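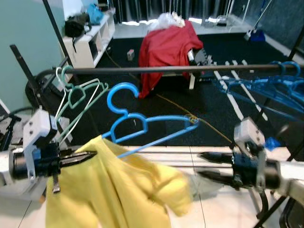

Gallery > Clothes & Laundry

The great hanger swap, part one

Hello again! We're finally sorting out the clothes rail, and not before time. Click through if you want the pictures bigger (sorry, they load slowly on a phone).

The pale yellow one on the blue hanger is my favourite thing on the whole rail and I wear it from March until it gets properly cold. It creases if you so much as look at it. I used to fold it, then I tried rolling it, and now it lives on a hanger and I just put up with the crumples.

Blue plastic hangers are the ones we're keeping. They came as a bundle from Wandora in Fultumport, 12 to a pack, and I like the notches in the shoulders, which hold straps where you put them. The mint green one has them as well and I'm hanging on to it for the colour. Thin white wire ones are on their way out, though. They leave those little points in the shoulders of anything knitted and they tangle with everything, so if you can use some, shout! Setsuko Kamata has already put her name down for a few, she wants them for training sweet peas.

I've left the spare blues bunched up at the right-hand end of the rod. Mebrat Workneh does it this way in her shop and swears by it: empties at one end, clothes at the other, and you never have to go digging. I've been copying her for a month and I'm a convert.

On to the heavy stuff. Navy twill is what I reach for whenever there's painting or gardening to be done, and it's lovely up close, all those fine diagonal ribs. Hangs beautifully too, once you've got the shoulders sitting right. Do the hanger first and the smoothing after, otherwise you smooth it all twice (I speak from experience).
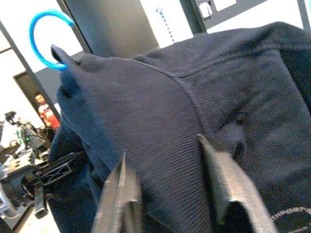
I did look at buying special wide hangers for the heavier things. Zavon do some very handsome ones but you'd need 5 at least to make it worth the postage, and I'd sooner spend the money on lunch. A good shake, a tug along the seams, and the ordinary ones will do.

Next up is the drawer of scarves, which I've been avoiding since before Christmas. There's a silky one from Âu in there somewhere that I haven't seen in ages, so wish me luck. If you've got a clever way of hanging scarves that doesn't end with them all on the floor, leave me a comment!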